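Setting up a pick-and-place task on the Volex two-arm kit

Posted December 13, 2025

Most people who buy the Volex tabletop kit want to know what to do with it once both arms move. Sorting rolls of tape into a yellow bin is a good first task. The rolls are light, they survive a drop, and the hole in the middle gives the gripper a second way to hold them. These steps assume the arms are bolted down and calibrated, and that you have the Yeon control software open on your computer.

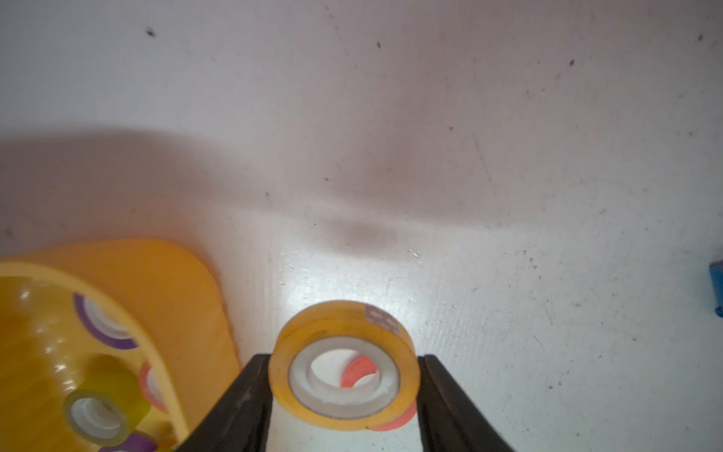
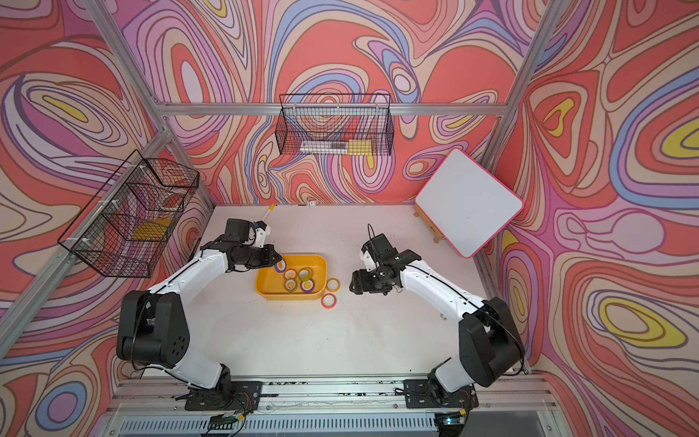
Tape rolls, a yellow bin and the black gripper fingers, at different moments of the task.
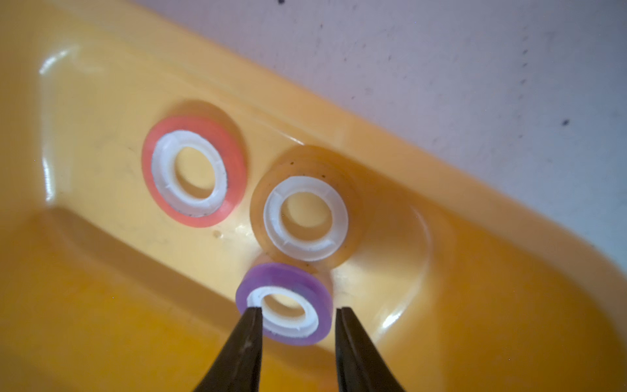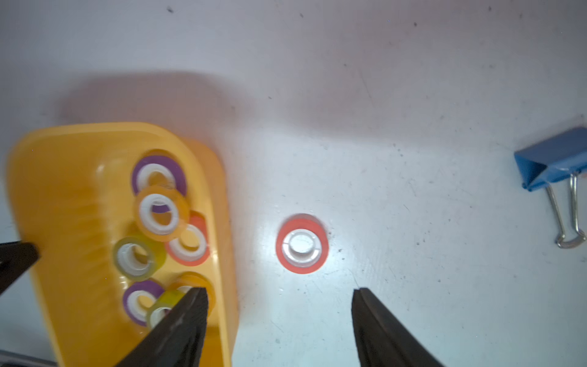 Bit-na Do wrote in after trying the task on her own kit to say that the default closing force is too high for small rolls, and that she got far better results once she turned it down before recording anything. She is right, and step 3 now covers it.

What you need

The two-arm kit with the standard fingers
A wrist camera on each arm and one fixed camera that sees the whole table
A shallow plastic bin with low sides
Small rolls of tape in several colors
A cloth for wiping the table

You do not need the Dullurum add-on pack. It contains a bin and a set of foam shapes, and the shapes are fine, but rolls of tape from a stationery store are harder to pick up and teach you more.

Step 1. Place the bin

Put the bin where both arms can reach it without stretching. Move each arm by hand to all four corners of the bin and watch the elbow. If the elbow is nearly straight at the far corners, pull the bin toward you.

Do not tape the bin down yet. You will probably move it again after the first few tries. Once you are happy with it, mark the corners on the table with pencil so you can put it back in the same place.

Step 2. Check the cameras

Open the Cameras tab in Yeon and look at all the views side by side. In the wrist views you should see both fingertips and a fair stretch of table beyond them. If the fingers fill most of the view, loosen the camera bracket and tilt it away from the arm.

Lower the lights if a glossy bin gives you strong glare. Yellow and orange rolls are the first to get lost against a yellow bin. A lamp bounced off the ceiling works better than one pointed at the table. Turn off auto exposure in every view. It is on when the kit arrives, and the brightness will jump each time an arm passes under a camera.

Step 3. Set the gripper

Go to Gripper, then Limits. The closing force is a slider with no units on it, which I find annoying. Start near the low end. Close the fingers on a roll, lift it a little and wait. If it slips, go up one notch and try again. Stop at the first setting that holds.

Set the same value on both arms. The software lets you set them separately and does not warn you when they differ.

Step 4. Practice the two grips

The outside grip is the easy one. Bring the fingers down on either side of the roll and close. Use it for rolls lying alone on the table with clear space around them.

For a crowded bin, use the rim grip. One finger goes into the hole and the other stays outside, so you are pinching the side of the roll. Come down slowly. If the inside finger lands on the core, back up and start the approach over. Pushing harder only slides the roll along.

Watch for a second roll coming up with the first. When rolls are stacked or leaning together it is easy to catch both. Lower them, open the fingers and take one.

Step 5. Record

Press Record, do one full pick and place, and press Stop. Keep each recording to a single roll. Return the arms to the rest position before you stop, or the next recording will begin from wherever you left them.

Mix up the starting layout between recordings. Put some rolls flat and lean others against the side of the bin. I recorded 300 picks before training, over 2 evenings, and deleted the ones where I had bumped the bin.

Step 6. Train and test

Choose Train, select the folder and leave the settings alone the first time. I used 4,000 steps. When it finishes, load the result, keep one hand near the stop button and run it at half speed.

If the arm goes to the right place but closes too early, you need more recordings of slow approaches. If it goes to the wrong place, check that the bin is still on its pencil marks and that no camera has shifted.

Is the kit worth buying for this?

For a small shop or a classroom, yes, with a couple of reservations. The arms repeat their moves well enough for objects this size. The fingers scuff with use, and replacements come from the Warham warehouse only, so order a spare pair along with the kit. The printed manual has not changed since September and still shows the old menu names - where it says Hand, look for Gripper.

The next page in this series covers passing a roll from one arm to the other.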